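How to Clean a White Tabletop

Wipe off crumbs and dust with a dry cloth first. Grit left on the surface will scratch it.

Mix 2 drops of dish soap into a bowl of warm water. Wring the cloth out well and work from the far side toward you.

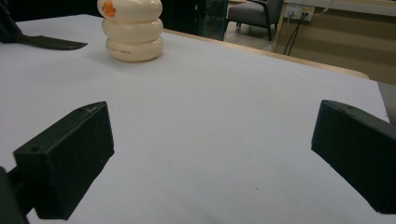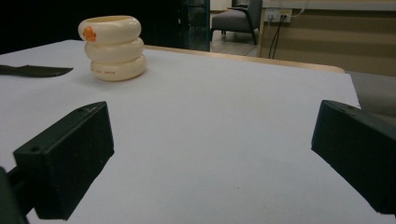 For pen marks, make a paste of baking soda and water, leave it on for 10 minutes, and rub lightly. Rinse twice. Old coffee rings may need a second round. Skip scouring powder and steel wool. If the shine has gone dull, a 3000 grit polishing pad brings some of it back.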